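Breto Open Studio: Is the Fall Line Worth the Trip?

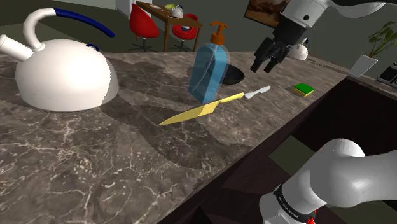

I went into the Breto open day with low expectations, and I'm only partly sorry about that. The invitation promised "an intimate look at how a collection is born." Intimate meant 60 of us in a hallway waiting for the elevator.

Breto moved into the old Kostiuk building in July, and the label has been talking about its "new creative home" ever since. The fourth floor is where the samples get sewn, so that was where I wanted to go first. We got ten minutes there. Most of the machines were off, and the one woman working was hemming the same black skirt when we came in and when we left.

The clothes themselves are on the second floor. The wool coats are good. I tried the long camel one with the dropped shoulder and it hung well, even on me, and I'm short. It is also $660, and the lining felt thin at the armholes. I asked Stefaniia Kravets, who designs the outerwear, if that would change before it ships. She said they were "still in conversation about it." Take that how you like.

The dresses did less for me. There is a lot of rust satin, and satin that light shows every seam underneath. The pleated one in bottle green was the exception – nice collar, real pockets. I'd wear it with flat boots and skip the matching belt.

Then came the talk. Yevdokiia Stetsiuk from Zoketness, the mill that supplies the jersey, told us the fabric is 50 percent recycled. Somebody asked recycled from what, and the answer went on for a while without landing anywhere. I'd like to see that in writing before I repeat it as a selling point.

We were sent home with a tote bag and a discount code for Postamex, which handles their online orders. The code leaves out coats. Of course it does.

Doors open again at 4 p.m. next month if you want to see it for yourself. Go for the coats, try the green dress, and wear something easy to get in and out of because the fitting room is a curtain on a rail.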